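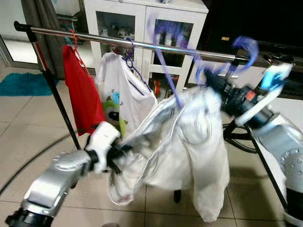

Two-arm unit at the rail, Fladel finishing room.

Automated hanging at Fladel: position at January 13, 2020

The garment care service at Fladel has moved part of its hanging work to a two-arm unit supplied by Zirkach. One gripper holds the garment near the collar, the other brings in the hanger, and the hung item goes on the rail. Mixed household loads were chosen for the first stage, with adult and children's clothing in the same batch.

The change affects 6 staff in the finishing room. Hanging was previously shared between all of them in rotation. Under the new rota, 4 remain on pressing and inspection, and two take turns as cell operator. The operator brings the laundry to the table, clears stoppages and records each one on the Urbańczyk sheet. Hours and pay grades are unchanged.

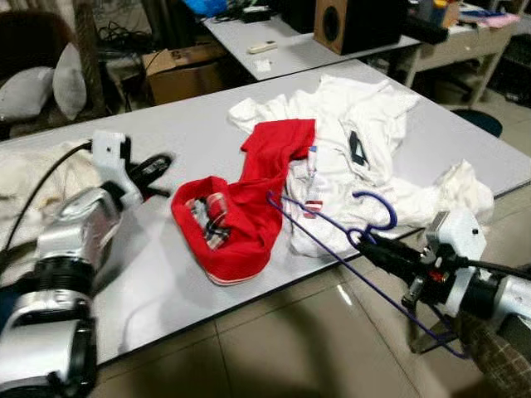

Separating items remains the slowest step. A garment bunched up with another inside it may need several attempts, and operators have asked for a rule on when to step in. The current instruction is to wait for two failed grasps, pause the unit, free the item by hand and restart from the panel. Arms must be at rest before anyone reaches over the table.

The average cycle is 57 seconds per garment — slower than an experienced member of staff, but steady over a full shift. Stoppages stand at around 100 a week, most of them logged as tangled fabric or a dropped hanger.

Operator training moves to the Brunico site in February. Staff who want a place on the course should give their shift pattern to the rota desk. Completed stoppage sheets go in the tray by the finishing room door at the end of each shift.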